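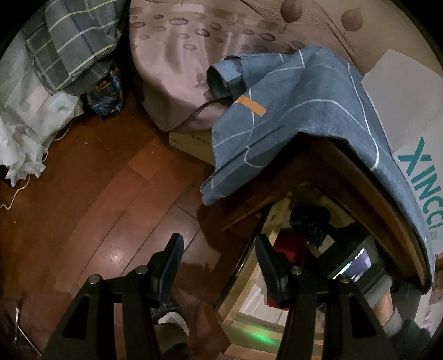

Carolina Baptista asks whether the cloth can stay on the stool overnight once it has been aired, and the answer is yes, provided it is off the floor.

4.2 Folding the cloth and clearing the stool

1. Lift the cloth by two corners and shake it out once.
2. Lay it flat on the bed with the stitched tag facing up.
3. Smooth out the folds, working away from the tag.
4. Fold it in half lengthways, then roll it – not too tightly – from the plain end.
5. Take out anything kept under the stool and wipe the rails with a dry duster.
6. Put the roll on the seat, tag outwards.

Note: Cloths in the Femamberg range may crease along the roll. Leave for around 2 hours before use.

Caution: Do not pull on cords or ties. Keep fabric clear of anything with a lit screen or a plug.

For washing, see section 7.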